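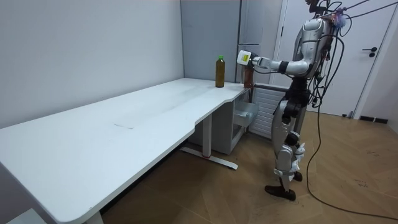
4. Good Practice for Humanoids Working at a Desk

The general safety standards for industrial arms were written with a fixed base in mind, and anyone who has tried to apply them to a machine on two legs will know the feeling of reading a very sensible chapter about fences and wondering where on earth the fence is supposed to go. We have been through that reading more than once. The rules in this section grew out of it, and out of a good deal of friendly arguing with our colleagues at Derka, who kept an early draft pinned up beside the door and wrote on it freely (we are grateful for nearly all of the comments).

We call the result the Priltitthorpe rules, after the building where they were first tried. They cover small rooms with ordinary furniture, one robot, and light objects: boxes, bottles, cups, the usual contents of a desk or a shelf. They do not cover stairs, and they do not cover handing things directly to a person. Drummond and Flollum have both adopted versions with small changes, and where those changes taught us something we have folded them back in.

4.1 Cables and overhead lines

We start with cables, which came up more often than anything else in the session logs. Of the 330 stops recorded across the whole program, 100 were put down to a cable in one way or another — a loop under a foot, a line pulled tight at the shoulder, a plug worked loose over the course of an afternoon. Most of these were harmless and many were caught before the robot had taken a step. Still, a stop is a stop, and every one of them costs the operator a reset and a bit of patience.

Rule 1 asks that any cable reaching the floor be led away on the side opposite the work. If the robot faces a desk, the cable should leave behind it, with enough slack for the longest step in the task and not a great deal more. In Figure 2 the black cable runs off to the right over the floorboards while the robot faces left toward the desk, and this is the arrangement we have in mind. Rule 2 asks that overhead lines be checked separately from floor cables, by a different person if there is one to be had. We found that a single person doing both tends to look down a lot and up very little, and we include ourselves in that.

Bundles that hang from the body deserve a word too. A loop at hip height can swing into a drawer handle or catch on a door lever, and the lever is the worse of the two since it will hold on. Rule 3 therefore sets the room up so that doors behind the robot are closed before the session begins and stay closed until the motors are off.

Figure 2. Humanoid at the right end of a long desk, one arm forward and the other lowered at its side.

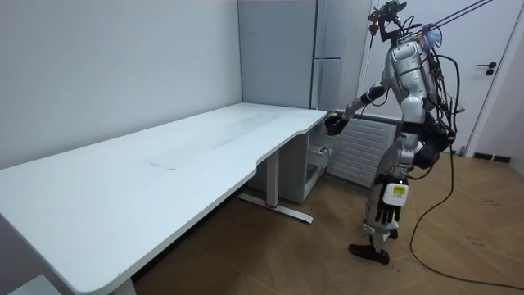 Binta Effiong

4.2 Furniture

A desk is a much less simple object than it looks. Ours has a curved front edge that steps in toward one end, and a flat metal foot that sits on the floor just where a robot might like to put its own. Planners that treat the desk as a plain rectangle will get the top wrong, and planners that forget the foot bar will get the floor wrong, and we have managed both in one morning. Rule 4 asks for the true outline of the top and the true outline of every leg and foot to be measured by hand and entered before the first run. It takes a little while, and it is dull work, and we would ask you kindly to do it anyway.

Rule 5 deals with drawers and low cabinets. Any drawer within reach of the robot's legs should be either fully shut or entered in the room model as open. A drawer left partly open is easy to miss, especially under a desktop, and the room model should match what is really there. The same goes for radiators, which have thin fins and do not care for being leaned on.

4.3 Carried objects and the second arm

Most published guidance on carrying talks about the lifted object, and reasonably so. We limit test boxes to 600 grams, and we ask that each one carry a bright label on at least one face so that a person across the room can tell at a glance which way it is turned. The yellow labels have served us well. They need not be readable from far off, only visible.

What gets much less attention is a hand that hangs low. In Figure 2 the lowered hand is at knee height with a small white labeled device at its fingers, while the other hand is up by the corner of the desk. An operator's eyes go naturally to the forward arm. Rule 6 asks the operator to name the state of both hands aloud before each motion command, even when one of them is meant to do nothing at all. New operators feel silly doing this for the first day or so, and then they stop noticing that they do it.

Rule 7 covers whatever else is on the desk. Bottles should be capped, and a bottle standing at a corner should be moved in unless the task calls for it to be there. We allow corner placements for reach tests, with the operator's agreement noted in the log, and we keep electrical strips off the floor on that side of the room.

4.4 Who may stop the robot

Anyone may. Rule 8 is the shortest of the set, and it was the one that Flollum adopted first and without edits. We ask for 2 stop buttons, one with the operator and one beside the exit, and we ask that no stop ever be questioned until after the robot is safe and the log entry has been made. In May we changed the log form so that the reason for a stop is optional. People had been writing rather apologetic little notes in that box, and we much prefer a quick stop with a blank line next to it.

Section 5 takes the eight rules in turn and sets out how each was scored during the trials at Drummond.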